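Our Puzzle Shelf at Hirkside: A Little Gallery

Feb 27, 2018

Welcome to the gallery! Chinyere Akpan asked me months ago to put something up about the puzzle shelf, and I kept saying yes and then getting distracted by the puzzles. So here we are, finally, with the shelf, the favorites and a few notes on how we like to set things out.

The shelf

We picked brown wood because it feels homey, and I still love it. Anything you stand on it looks a bit special - even a chipped mug of pencils, which lived up there until August.

Thulani Masilela wanted the puzzles stored in a drawer, and I am so happy he lost that argument. A puzzle in a drawer gets forgotten, and a puzzle at hand gets picked up by everybody who walks past!
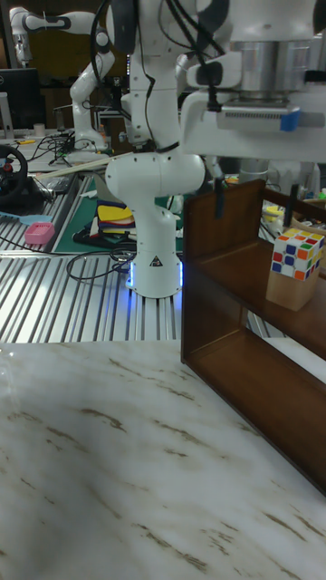 Cubes are my first love, so let me start there. My own first one came from a yard sale and had two stickers missing, and I played with it until the corners went smooth. For showing one off, I'm a big believer in giving it a bit of height. Set up on a light tan block like this, with the marble-patterned tabletop in front, all that red, orange, blue and green gets to shine against the white body. The open compartment underneath is handy too - I'd fill it with puzzles tomorrow if I had my way.

The jigsaws

Yetunde Okonkwo brought in the Wadell harbor jigsaw, 800 pieces and an awful lot of gray water. We had the best time with it. She did the boats, I did the sky, and we both avoided the water for as long as we could.

Coming next

Halima Okafor has promised us her wooden knot puzzles from Clevgate, and I can't wait to get my hands on them. I'll add them to this page once I've had a turn (or several). If you have an old cube sitting in a closet, dig it out and give it a twist tonight!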